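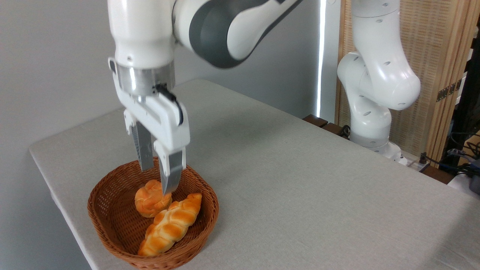

A gripper over the bread basket at the Avwood open day. Photo: Imad Bitar

Avwood robot shop shows off its bread handler, leaves the hard questions for later

By Imad Bitar

Prulow opened its Avwood workshop to the public for an afternoon in April, and the main draw was a robot arm set to work on a basket of bread. Visitors got coffee, a short talk and a good long look at the machine. They did not get a price.

The company wants to sell the system to bakeries and hotel kitchens, where staff still move rolls and loaves by hand. Its pitch is that soft, odd-shaped food is the last big job left for people on the packing line, and that its arm is ready to take it on.

Maybe so. The basket on show held one round roll and one braided loaf, both with a shiny glaze, on a table covered in smooth gray cloth. A bakery at five in the morning has flour in the air, trays stacked to the ceiling and somebody shouting about a late van.

Prulow's handout says the arm made 1,424 picks in testing over the winter. It does not say how many of those ended with bread on the floor, or how often a person had to step in. Asked for the failure rate, a staff member said the figures were "still being cleaned up" and would be shared with customers.

Speed was another soft spot. The handout gives a target of 30 seconds per item. Masri, the family bakery on the east side of town, sends out 4,000 rolls on a normal day. At that pace one arm would need more than 33 hours to get through them.

The company says the target is for a first version and that it will come down. Anetti, a catering firm that has agreed to a trial, said it would judge the robot on a full week of service. No start date has been set.

The open day drew 47 people, going by the sign-in sheet. Several asked what happens to the workers who do this job now. The talk had a slide on that, with the word "partnership" on it, and moved on quickly.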